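Gripper Trouble: What Happened to Our Left Finger

Project report, Feltberg lab course, Group 2

So our project was supposed to be about sorting. That was the plan back in September, anyway, when Masaru Kubo and I signed up for the handheld gripper option (everybody else wanted the mobile base, and we figured we'd have more bench time). We were going to record ourselves packing plastic tubs into a wire basket, hand the recordings over to Haris Berisha's group for training, and then write a nice report about how well their arm copied us. What you're getting instead is a report about foam. I ended up liking the foam more than I expected to!

The gripper is the two-finger kind you hold in your hand, with a camera looking down at the fingers. Each finger is a black block with a soft pad on the inside face, and ours had been through a couple of semesters before we ever touched it. We named our pair Gusik so we could tell it apart in the logs from the other pair, Ji, which had newer pads and which we were only allowed to borrow on Fridays.

The task itself is simple. Pinch the tub by its wall, lift, put it down in the basket, let go. The last bit is where things went wrong. In our first long session we did 56 placements, and in 12 of them the tub didn't release cleanly. We'd open the fingers and one edge of the tub would come up with the left one, hang there for a second, and then drop. Twice it flipped over the basket rail and landed on the floor. Masaru blamed my wrist. I blamed the tub, which is thin and pretty slippery, and we lost most of an afternoon wiping it down with different things to see if that helped (it didn't).
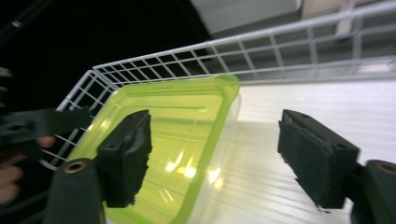
The pads were the last thing we checked, which is embarrassing, and it was Despina Georgiev, our lab supervisor, who told us to stop staring at the tub and look at what was touching it. She was right. The lower edge of the left pad is frayed and torn, and you can see it right by the near corner of the green tub -- exactly the part that meets the rim when you come in at an angle like we do. Our best explanation is that the torn bit folds over the rim when the fingers close and then stays hooked when they open. The right pad looks fuzzy too, but we never had the tub hang up on that side.

To test this we did two things. First we ran the same placements with Ji, same tub, same basket, me holding it the whole time so nobody could bring up wrists again. No hang-ups. Then we went back to Gusik and turned it around in my hand, so the torn pad came in on the far wall of the tub. The hang-ups came back, and they moved to the far side. I was so happy about that I think I scared the people at the next bench.

Now the safety part, which Despina asked us to write up properly. When a tub hung on the pad, my first reaction every single time was to reach in with my free hand and flick it loose. With a handheld tool that's mostly harmless, because I'm the one squeezing the trigger. But those recordings were headed for an arm, and Haris pointed out that anybody who gets used to reaching between the fingers here is going to do it over there too. So we made a rule: if it sticks, put the whole thing down, let go of the handle, then free the tub. We threw out every recording that had a hand reaching in.

We also threw out the 12 bad releases, though we argued about it. Masaru wanted to keep them as failure cases, and I still think he has a point, but they weren't labeled and we couldn't agree on where each failure started.

Replacement pads are on order from Plornorus. Until they get here Gusik is tagged out and lives in the drawer under the soldering station, so please don't "just borrow it." If you're taking over from us, run your thumb along both pads before you record anything, especially the lower edge, and write down what you find.

Recent reports

Haris Berisha: Training on Borrowed Demonstrations
Trinidad Espiritu: Why Our Mobile Base Kept Turning Left
Jabari Kioko: A Cheaper Mount for the Wrist Camera
Group 2: Gripper Trouble: What Happened to Our Left Finger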